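How Warm Is Drurka Creek? Comparing a Summer of Logger Data with a Very Old Ledger
Student project report, Environmental Data course

Why I picked this

I grew up wading in Drurka Creek, and everyone in Tokilska has an opinion about whether it is warmer than it used to be. My neighbors say yes. The people who fish below the mill say it depends where you stand. What I didn't know until this spring is that the old waterworks kept a handwritten ledger of creek temperatures, and that the town library still has the volume for 1938! Once I had that book in front of me there was no way I was doing any other project.

The question is simple: were this summer's afternoon temperatures different from the ones written down in that ledger, measured at the same place and near the same hour?

The old data

The ledger lists date, hour, air temperature, creek temperature and a remarks column, which is mostly blank but sometimes says things like "high water" or "glass broken, used other." I typed in every line from the warm half of the year and ended up with 397 creek readings I could use. The ones I threw out were smudged, missing an hour, or marked with that "other" thermometer, because nothing in the book says how the two compared.

Readings were taken at the intake, just upstream of what is now the Tambunan footbridge. I found the concrete footing of the intake still sitting in the bank. The channel has shifted a little since then, and the deep side is now the far side, so "same place" is as good as I could make it but not perfect.

The new data

I used a Nindotard temperature logger borrowed from the department. It is a sealed tube with a clip, and it records every half hour until you pull it out. I put it inside a piece of drain pipe with holes drilled in it, to keep direct sun off, and wired the pipe to a cinder block on the creek bed.

Before it went in I checked it against a lab thermometer in an ice bath and then in warm tap water. The two agreed closely in both, so I made no correction. I checked again after I pulled it in October and got the same thing, which was a relief.

I lost part of one week. The water dropped so low that the top of the pipe stood out in the air, and the readings started swinging up and down with the sun. On a graph it is really obvious - the smooth daily wave turns into a saw blade. I cut everything from that stretch.

What I found

Looking only at the afternoon hour the ledger used, the midsummer median came out at 66 degrees Fahrenheit in the old book. This summer's was higher, and the gap held in each of the three months where I had good data from both. The hottest afternoons this year reached up to 79 degrees, and the ledger has nothing close to that.

The part I got most excited about was the nights, though. The ledger has no night readings, so I can't compare them with anything, but the logger shows that the creek cools very slowly after sunset on humid evenings. On clear, dry nights it drops fast. I had never thought about a creek losing heat to the sky before, and I spent an entire weekend plotting it when I should have been writing this report.

Rain was a surprise too. I expected every storm to cool the water. Short storms on hot afternoons did the opposite, with a quick bump that faded within a few hours. There is a storm drain from the grocery store parking lot upstream, so warm runoff is my best guess. I'd want a second logger above the drain before saying it any louder.

What this does and doesn't show

One old summer against one new summer is weather against weather. The old one may have been a cool year, and I have no other volumes to test that with. The trees along the bank are also different. A photo in the library shows thick shade at the intake, and there is hardly any there now. Shade alone could explain a good part of the difference.

So I would say the creek was warmer at this spot this summer than it was in the ledger, and that I can't separate climate, shade and pavement with what I have.

Next steps

Two loggers, one on each side of the drain, left in all year. I would also like to ask at the county archive about the missing ledgers. My typed copy of the readings is with the library now, so anyone can use it.
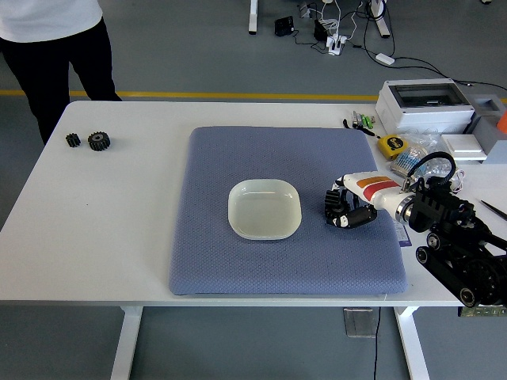

Odalys Brenneman

Thanks to the library staff in Tokilska for letting me sit with the ledger for so many afternoons, and to the department for the logger and the loan of a pair of waders that almost fit.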